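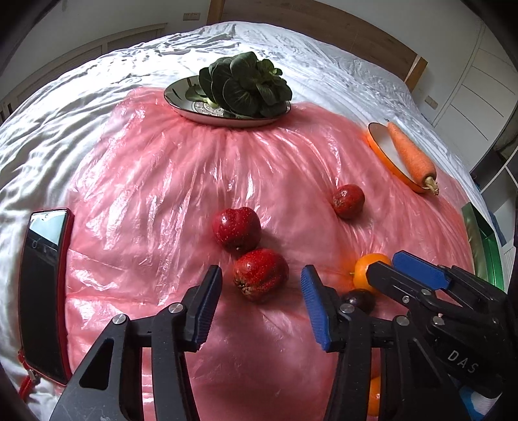 Subject: Re: [old-house-list] Plaster or drywall for the upstairs ceilings?
Date: 1 October 2019

On the upstairs ceilings, you wrote:

> We closed on the place in Flistness in July and the ceilings in both
> bedrooms are sagging. One contractor wants to tear it all out and hang
> drywall. Is it worth saving the old plaster? The house is from before
> the war and the lath looks OK from the attic side.
>
> Also, does anybody know if you can still get plaster washers near
> Mostine?

Oh, please save it if you can! I did the front bedroom and the hall in our place last winter and I'm so glad I didn't let anyone near it with a pry bar. If the lath is sound you are most of the way there already.

Push up gently on the sag with your flat hand. If it moves and springs back, the keys have broken but the plaster itself is probably still in one piece, and you can pull it back up to the lath with screws and washers. Go slowly, a quarter turn at a time, and work from the firm part toward the loose part. I went through 824 washers for two rooms (yes, I kept the receipts, and yes, my wrists still remember it).

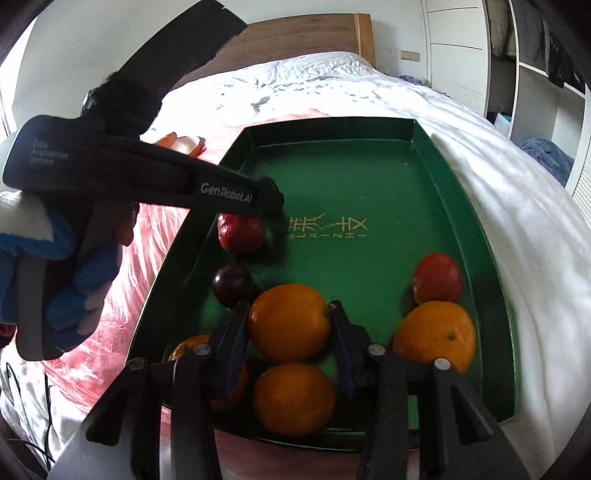

Vacuum the attic side first, between the joists, before you tighten anything. All the broken bits of key sit up there and hold the ceiling down, and I filled 6 contractor bags before I ever picked up a drill. Wear a real respirator. And have any old paint tested for lead before you sand so much as a corner - the county will tell you which labs they accept.

For washers, try Santoro in Mostine, the counter at the back. They had the perforated kind, over 71 to the box, and they were happy to order more when I ran out. The big store by the highway had the solid ones only, and joint compound does not grab those nearly as well.

Then mesh tape on the cracks, a setting-type compound for the first coat, and two thin coats of the regular stuff over that. I used the Brandano mix for the first coat and loved it, but it goes off fast so make small batches! Mine was hard in the bucket twice before I learned.

The one spot I did give up on was by the chimney, where the old leak had turned everything to crumbs. I cut it back to the joists and patched with drywall shimmed to match. Can't find the seam now unless the hall light is on - and then only just.

What's the finish like on yours, smooth or sand? It makes a big difference for the last coat, so post back when you've had a look.

We use cookies to improve your experience on this archive. By continuing to browse you accept our cookie policy. Accept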